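Search this site: enter keyword
Print this page | E-mail to a friend

The Reading at Cumden
Short fiction - 30 October 2022

The gauge at Cumden stood on the east bank, 300 metres below the weir, and had been read by hand every morning for longer than the records office could show. The reader's duties took up a single sheet. Walk down. Read the staff to the nearest centimetre. Enter the figure in ink. Telephone Ellormont.

She had held the post for seven years. In that time the river had never entered the house, although it had twice reached the lower step. She kept the ledger on the table in the front room, with the Hellström barometer on the wall over it.

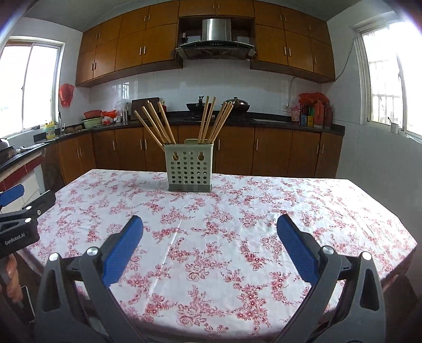

On the last Sunday of the month the staff read ten centimetres lower than the day before. No rain had been forecast and none had fallen. The sluices at Kullov were shut. A drop of that size needed a cause, and the sheet gave no instruction for a drop. She entered the figure, crossed it out, walked down again and read the same number.

The clerk at Ellormont asked her to repeat it. He then asked whether the staff could have moved.

"It is bolted to the pier," she said.

"Then the pier," he said, and there was a silence on the line while both of them considered the pier.

She made supper early and left most of it.

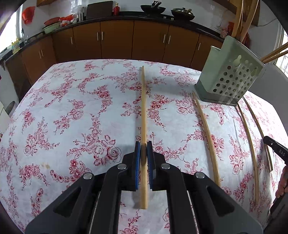 Chopsticks on the flowered cloth.

After dark she took the lamp and the level down to the bank. The bubble settled left of centre. She wrote the time beside the morning's entry, and under it, in smaller figures, the angle - then went back up to telephone.

2797 views | 7 comments | Share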